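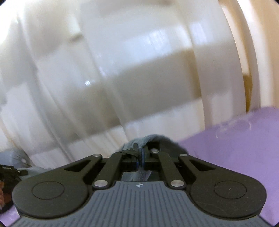 Can current machines take over the handling of laundry in an ordinary home? Parts of it, under supervision – the full chore, from mixed pile to put-away clothing, remains out of reach.

4.2 Soft Items in the Household Task Set

The Jutdale household set contains 1,504 demonstrations, of which 1,008 involve cloth in some form. All were recorded with a hand-held two-finger gripper operated by a person, so that the motions of the hand and the view from the tool are stored together. Figure 3 shows one moment from the cloth portion: a dark gray piece of fabric is pinched between the two fingers, close to a large white plastic object, while a lighter gray fabric lies bunched to the left.

Cloth was given the largest share of the set for a practical reason. Rigid items such as cups and boxes keep their shape when lifted, and a policy that has learned one good grasp can often use it again. A garment offers no such stability. Its outline changes with every touch, and the point at which it is held determines how the remainder hangs. In Figure 3 the fabric forms a rounded fold above the fingers and drapes on either side, and very little of its overall shape can be read from this view.

Three policies were trained on the set. The baseline, Dollia, receives only the view from the gripper. The second, Drendoto, also receives the width of the finger opening over the preceding 2 seconds. The third combines the Drendoto inputs with the grasp-ranking step described in Section 3. Each policy was given 30 trials per chore on a fixed arm, with garments that did not appear in training.

All three policies could pick up a single garment from a clear table. Differences appeared once garments overlapped. Dollia frequently closed on two layers and continued as if it held one. Drendoto released and tried again in most such cases, although it sometimes repeated the same poor grasp until the trial was stopped. The ranking step reduced these repeats but made each attempt slower.

Close views presented a separate difficulty. When a large object fills much of the view, as the white plastic does in Figure 3, the policies have few landmarks by which to judge distance. Trials near the walls of a container were stopped for contact more often than trials in the open – a pattern also noted in the Ranasinghe kitchen study, where the items were rigid.

Figure 3. Grasp on a dark gray fabric beside a white plastic object, seen from the hand-held gripper. Cloth portion of the Jutdale household set.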